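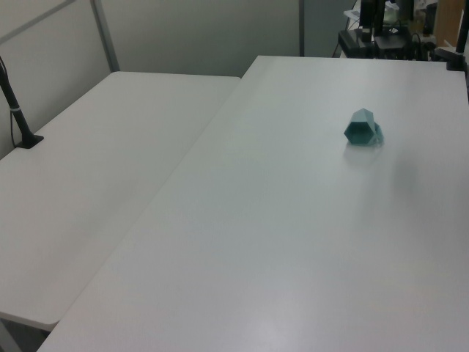 Wotwood 桌面整理子集:数据说明

版本说明
本文件对应 Wotwood 数据集中的桌面整理子集,内容包括任务定义、采集条件、字段、统计、基线结果和已知问题。抓取放置子集与抽屉开合子集各有单独的说明文件,字段名一致,但成功判定不同,不要混用。

一、要回答的问题
家务和车间杂活里有一大类动作可以归结为:桌面上有一件东西,姿态不对,要把它扶正、拿走或放进指定位置。人做这件事不需要想。机器能不能做,取决于物体、姿态、光照和夹具,现有的公开结果大多只报告物体正立时的数字。本子集专门收集物体侧躺、倒扣和斜靠时的片段,用来检验“机械臂已经能收拾桌子”这一说法在什么范围内成立。

目前的结论比较保守:单件、刚性、周围无遮挡的情况下,扶正动作可以做,但达不到无人看管的程度;多件堆叠和软质物体不在可用范围内。

二、任务定义
每个片段只含一项任务,分三类:
upright:将侧躺或倒扣的物体扶正,开口朝上,松开后静置不倒。
remove:将物体从桌面移到桌外的收纳盒。
place:将物体移到桌面上给定的目标区域,姿态不限。

指令文本为中文,每条片段一句,由标注员在采集前写定,例如“把绿色的杯形件立起来”“把桌上的东西收走”。指令中允许出现模糊指称,前提是桌面上只有一个可操作物体。桌面有两个以上可操作物体时,指令必须写明颜色或形状。

三、规模
片段总数:3,000
其中 upright 类含扶正失败后重试的片段:611
物体种类:249
每种物体至少出现的初始姿态:侧躺一种,倒扣一种
控制与图像记录频率:10 Hz

重试片段没有删去失败部分。早期版本曾把失败段剪掉,只留最后一次成功,结果训练出的策略在第一次夹空之后不会退回,停在原处反复闭合夹爪。从当前版本起完整保留,并用 attempt 字段标出第几次尝试。

四、采集条件
工位使用白色哑光桌面,视角固定。桌面与浅色物体对比度低,这是有意保留的,家用台面和车间工作台经常如此。照明为室内顶灯,不加补光,物体在桌面上会留下柔和的阴影。背景不遮挡,墙面、立柱、线缆和设备照原样入画。

两张桌子并排时允许存在高差,桌面接缝处不作填平处理。物体初始位置不得跨接缝,但目标区域可以在接缝另一侧。跨缝搬运的片段在 meta 中记 seam = true。

操作由遥操作完成。操作员在开始前只看到指令和当前画面,不知道该片段属于训练集还是测试集。

五、物体
物体分为三组:
日用品组:杯、碗、瓶、盒、夹子、刷子等,从普通商店购得,未作改装。
零件组:由 Bromen 车间提供的塑料件和金属件,含紧固件、套筒和支架。
几何组:多面体、棱柱、带耳环或凸片的杯形件,用于拆分形状因素。

几何组单独说明。棱柱形物体侧躺时由一个平面支撑,不会滚动,看上去比圆柱容易。实际采集中,圆柱的难点在接触前,物体被碰到就滚走;棱柱的难点在接触后,相邻两面之间的棱使夹爪只能从少数几个方向夹稳,方向偏了会绕棱翻转,停到另一个面上。这种情况记为 flip,不算失败,但计入尝试次数。

带凸片的物体,凸片可能薄而透光,深度图在该处常有空洞。标注时以彩色图为准,凸片计入物体掩码。

六、字段
episode_id:片段编号,字符串。
task:upright、remove、place 之一。
instruction:指令文本,UTF-8。
object_id:物体编号,与 objects.csv 对应。
init_pose:lying、inverted、leaning 之一。lying 表示侧躺。
opening_dir:开口在桌面平面内的朝向,以度计;无开口时为空。
attempt:尝试序号,从 1 开始。
flip:布尔值,是否发生绕棱翻转。
seam:布尔值,是否跨接缝。
outcome:success、fail、abort 之一。
rgb、depth:图像序列。
state、action:关节状态与动作序列,时间戳与图像对齐。

abort 仅用于设备原因中止,例如线缆挂住或通信中断。操作员主动放弃记为 fail。

七、成功判定
判定依据是片段末尾的静置状态,不看过程。upright 要求开口朝上,夹爪离开后物体保持不动,直到片段结束。判定由两名标注员独立给出,不一致时由 Sumeya Birhane 复核。复核意见写入 notes 字段,未作统一措辞。

单帧图像不能用来判定成功。物体单独躺在桌面上的画面,可能是片段的开头,也可能是扶正失败后的结尾,二者在外观上无法区分。需要结合 attempt 和时间戳读取。

八、基线
随数据发布两个基线,均只用本子集训练:
Arsenault:行为克隆,输入单视角彩色图和关节状态。
Sokcombe:在 Arsenault 基础上加入深度图和开口朝向预测头。

两者在 remove 类上差别很小。拿走一件东西对姿态要求低,夹住哪里都可以。upright 类上 Sokcombe 较好,差距集中在开口朝向已知且物体不透明的片段。对几何组,两个基线都会把开口端和封闭端弄反,常见于开口内部较暗、外侧棱面受光较亮的情况。模型似乎把亮面当作上表面处理,这一点尚未做消融验证。

place 类跨缝时,两个基线都倾向于按原桌面高度松手,物体从高处落下或提前碰到桌沿。加入深度后有改善,没有消除。

完整数值见 results 目录,按物体组和初始姿态分列。不提供三类任务的总平均值,任务难度不同,合并后的数字没有用途。

九、能说明什么,不能说明什么
可以用于:比较不同策略在非正立姿态下的表现;研究失败后重试;检查低对比度桌面上的感知误差。
不适合用于:估计家庭环境中的实际成功率。这里的桌面经过清空,物体事先洗净擦干,没有食物残渣,没有人走动。把这里的成功率直接写成“能做家务的比例”是错误的。
也不适合用于节拍评估。遥操作速度明显低于熟练工人,Bromen 车间的分拣岗位不会接受这个速度。

十、已知问题
1. 部分片段的 opening_dir 由人工目测填写,误差较大,meta 中 dir_source = manual。
2. 掩码在物体与阴影交界处偏大,浅色物体尤其明显。
3. 十一月更换过一次夹爪指垫,更换前后摩擦不同,见 gripper_pad 字段。
4. 周五采集的片段中有一批时间戳整体偏移,已修正图像流,关节流仍待核对,暂列入 quarantine 目录。
5. 透明物体数量偏少,不足以单独报告结果。

十一、目录结构
episodes/:片段数据
objects.csv:物体清单,含分组、材质、最大外形尺寸
splits/:训练、验证、测试划分,按物体划分,同一物体不跨集合
results/:基线数值
quarantine/:待核对片段,默认不加载
tools/:读取与校验脚本

加载前先运行 tools/check.py,缺帧的片段会打印编号并跳过。如需强制加载,使用 --keep-broken,此时 depth 可能为空数组。

十二、反馈
标注错误请附 episode_id 和字段名提交,不要只附截图。涉及成功判定的异议请注明时间戳。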